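Skeso Oltell padded jacket, one winter in

I bought the Oltell in November to replace a wool coat that had gone thin at the elbows. It cost 116 dollars on sale, in a size large. I am writing this at the end of June, after a full cold season and a wet spring, so most of what follows is about how it wears.

Fit

Skeso cuts its coats wide in the body and a little short in the arm. I am five foot eleven and usually take a medium. The medium pulled across my back when I reached forward, so I exchanged it. The large closes over a heavy sweater with room left, and the sleeves stop right at the wrist bone. If you have long arms, try it on in a store before you order. The exchange took nine days and the return label was in the bag.

Warmth

The fill is synthetic. I walk 47 minutes to work on the days I don't take the bus, most of it along the river, and down to the low twenties I was comfortable with a shirt and a thin sweater under it. Below that my shoulders got cold first. The stitching goes straight through there and wind finds it. Standing still at a bus stop is harder on this coat than walking. On the other hand it doesn't get clammy indoors, and I could leave it on through a trip to the grocery store.

The hood is good. It is deep enough to go over a knit cap and it keeps some shape when it's up. It does not come off, and on dry days it sits heavy on the back of the neck. I got used to that by January.

Rain

Light rain beads and rolls off. In steady rain the shoulders wet through in half an hour, and then the fill takes all night to dry on a hanger. The tag says water resistant and I think that's fair. I sprayed it with a store-brand repellent in March and got a few more weeks of beading out of it.

Pockets and zipper

Two hand pockets with a soft lining, one inside pocket that holds a phone and not much else. I would have liked a second inside pocket for a wallet. The main zipper runs smoothly but the bottom of it is fussy, and with gloves on it took me two or three tries most mornings. One stitch has come loose at the left pocket corner. I put a drop of fabric glue on it and it hasn't gone further.

Washing

Cold water, gentle cycle, low dryer with a couple of tennis balls. I have washed it three times. The first time I skipped the tennis balls and the fill bunched up in the lower body, and I had to work the lumps apart by hand with the coat laid flat. The color has held.

Compared with the Yorath

My brother has the Yorath Cumside, which costs a good deal more. It is warmer in wind and has a better zipper. It is also stiff, and he complains about the noise the sleeves make. For a city winter I would buy the Oltell again at the sale price. At the full price I would look around first. 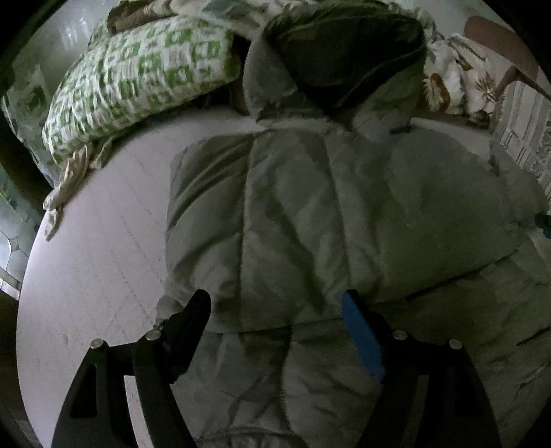
Nia Rosser: I had the same trouble with the bottom of the zipper. Rubbing a plain candle along the last few teeth helped mine a lot. Did you find the large too wide at the hem when you weren't wearing a sweater? I'm between sizes and can't decide.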